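Filed under: Play & Learning > Toy Storage
Posted by Ayantu Mersha, September

Thread on toy bins, after two years of running the toy library at Clitumbridge. Mostly about the bins and what goes into them.

We have 703 toys on the register. Of those, 629 go out loose, the rest in their original boxes. Loose toys are sorted by size first and material second. Color is ignored.

Sorting by theme was tried and dropped. Dinosaurs in one bin, blocks in another -- it looks tidy on the shelf and it takes twice as long at the returns desk.

A mixed bin works if the pieces are close in size. A ball, a ring, a building brick and a dinosaur can share one without trouble. Anything under the size of a large marble goes in a lidded tub. 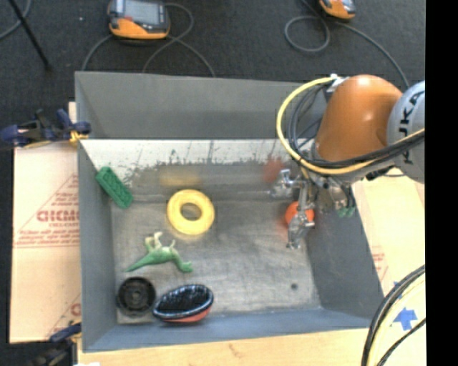 Keep the layer shallow. Once pieces sit on top of each other, children tip the whole bin out to reach the bottom one. A single layer with floor showing between the toys gets picked through by hand and stays mostly in place.

Balls end up in corners. A folded towel on the floor of the bin stops most of the rolling but has to be washed, so we only use it in the under-twos section.

Scuffs on the bottom of a bin are cosmetic. Check the rim and the inside corners instead. A burr on the rim gets filed down the same day.

Long thin parts, such as tails and necks, are what break. Lay those toys on their sides and put nothing heavy over them. Bricks go against the wall of the bin.

Labels: we print ours on Gonura stock, 200 to a roll. Put them on the short end, low down, where they can be read with the bins shelved.

Berhe asked about lids for the big bins. We don't use them. They get separated in the first week and then need their own shelf.

Next thread: cleaning schedule, hard toys only.

Recent posts
Shelf heights for the under-fives room
Filtulel tubs, one year on
What to do with incomplete puzzles
Returns desk layout, second version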